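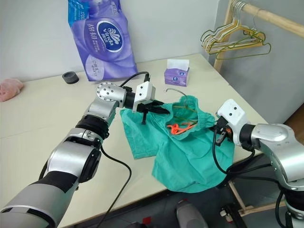
Gosselin Arms
@gosselinarms · Wed 21 December

Last working week of the year at our bench, so I want to write down what I learned about collecting examples for clothes on hangers. It is a long thread. Sorry for my English, I check it twice but some things escape.

The task sounds small. Two arms, one shirt, one hanger. The hanger must go inside the neck, then into one shoulder, then the other, then the whole thing goes on the rack. A person does it while talking on the phone. For a learning system it is one of the hardest things I have given to it.

We collect by teleoperation. One operator holds the two leader handles, the arms copy the movement, and everything is saved: the joints, the gripper opening, the head view. One try from start to finish we call an episode. I know other groups say "demo" or "trajectory". Same thing.

Our first set was from August and I have thrown most of it away. The operators were good, and this was the problem. They had learned a very quick movement with the right wrist, almost a flick, and the model copied the flick without the small corrections that make it safe. The cloth went everywhere.

So now we have a slow rule. When both grippers are holding the neckline, the operator stops for 2 seconds before the next movement. It feels silly when you do it. But the pause gives a clear place in the recording where one stage ends and the other begins, and labelling became much easier.

About the cloth. Thin fabric is worse than thick. A thick sweater keeps the shape you gave it, a thin top falls into folds as soon as you move your hand. I would still start with thin, because a model trained only on sweaters was lost with everything else. I tried this and lost a week.

About the hangers. Please mix them! Wire and plastic behave in very different ways in a gripper. Wire turns between the fingers, plastic slides. Also mix the colours. With only one colour of hanger, our model searched for the colour and did not care about the shape. The day we changed the hangers, it reached for nothing.

A colleague from Zetitow asked me why we don't clean the table before recording. We did, in the beginning. The model then worked only on a clean table. Now ordinary things stay at the back, tissues and so on, and we move them between sessions. Not every episode, this is too slow, but between sessions.

Failures: keep them, but mark them. We have three labels now — good, recovered, failed. "Recovered" means that the operator lost the cloth or the hanger and fixed it without restarting. These are my favourite episodes. When we gave them more weight in training, the model began to try again after a bad grasp, where before it continued with empty fingers like everything was fine.

One warning about "recovered". Do not ask the operator to make mistakes on purpose. We asked, and the false mistakes all looked the same. The real ones come by themselves, especially after lunch.

Cables. I don't have good advice here. They hang, they touch the cloth, sometimes they pull a sleeve. I reject the episode if the cable clearly moved the garment, and I keep it if it only touched. If somebody has a nice way to route them along the wrist without losing rotation, please write to me.

Numbers, for those who asked: a fresh operator gives me 14 usable episodes in one hour. After lunch it is less. I prefer short shifts and 2 operators who change places, also because each person has a habit (one always starts with the left shoulder) and the model should see both.

We use the Juvthorpe format for saving and a small viewer called Prandano for checking. The viewer is ugly but it shows the gripper opening under the video, and this line tells me more than the video does. If it shakes at the neckline, I look again.

In January I want to begin with buttons. Shirts with buttons, closed ones, where you must open the top before the hanger can enter. I have postponed this many times. If you have done it already, tell me which button you begin with, and if you let the operator use both hands for it or keep one arm on the collar.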